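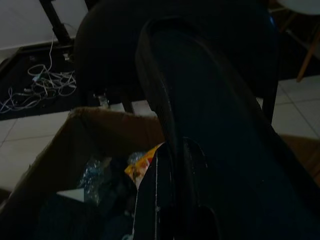
Filed under: About / Who We Are

Hi, and thanks for clicking through to the page most people skip! I'm the one who writes almost everything on Prisero, so I figured I should tell you a bit about the site, how it works, and why I spend so much of my life walking around parking garages with a phone in each hand.

Prisero covers home internet and mobile coverage. Mostly that means routers, mesh kits, signal boosters, eSIMs and the plans that go with them. I started it after I moved to Conthorpe and found that the coverage map for my street was pure fantasy. The map said I had full signal in every room. I had one bar, in the bathroom, if I stood on the edge of the tub. I complained to the carrier, got sent a brochure, and then started writing down the speeds I was getting at different times of day. A neighbor asked for a copy, then her sister did, and by November I had a blog.

It was a pretty ugly blog (orange text on gray, I have no excuse) and for the first stretch it was only read by people within walking distance. Then I posted a long piece about why my upload speeds fell apart every evening, and it got passed around a forum for people who work from home. The comments on that one are still the best thing on the site. If you have a cable connection and your video calls go to mush after dinner, go read those before you buy anything.

These days there are two of us. I do the testing and the writing, and my co-editor handles the plan comparison tables, which is a much harder job than it sounds because carriers love to rename things. We both work from our own homes, and that's handy, because hers is a new apartment with fiber in the wall and mine is an old brick place with plaster that eats Wi-Fi for breakfast. A router that looks great over there can be hopeless over here. When we disagree about a product we say so in the review and let you work out whose house is more like yours.

So, how do we test? Every router stays in daily use for 19 days before I write a word of the verdict. I want to live through at least a couple of firmware updates and one evening when everybody in the house is streaming something different. Speed tests are done in the same spots each time: next to the router, in the kitchen, upstairs at the back, and out by the shed. For mobile plans I have a loop of 37 stops, starting at the train station and ending at the grocery store on the far side of town, and I've done it in some truly awful weather. I run each stop on two phones and publish the raw numbers along with the averages — you can download the spreadsheet from any plan review.

We don't do laboratory testing and I'm not going to pretend we do. If you want antenna patterns and charts in decibels, there are people far better at that than me, and I link to them whenever I can.

Now the money part. Prisero is paid for by reader memberships and by affiliate links on some products. If you buy through one of those links we get a small cut and you pay the same price. Companies don't see reviews before they go up. We buy some of our gear, we borrow some, and each review says which at the top. Loaners go back. I did once forget to return a Balogh mesh kit for an embarrassingly long time, and I'm sorry, and they've been very nice about it.

You may also notice the Plaltix name at the bottom of the signup form. That's the service that sends our newsletter, and it's the only place your email address goes. The newsletter comes out when there's something worth sending, so don't worry if it's quiet for a while.

Got a question, a correction, or a dead spot you want to complain about? Please write! The contact form comes straight to me and I read all of it, though I'm slow when I'm in the middle of a test. Tell me what kind of building you're in and who your provider is, and if you can, add a couple of speed results from different rooms. It saves us both an extra email.

Page last updated May 9, 2026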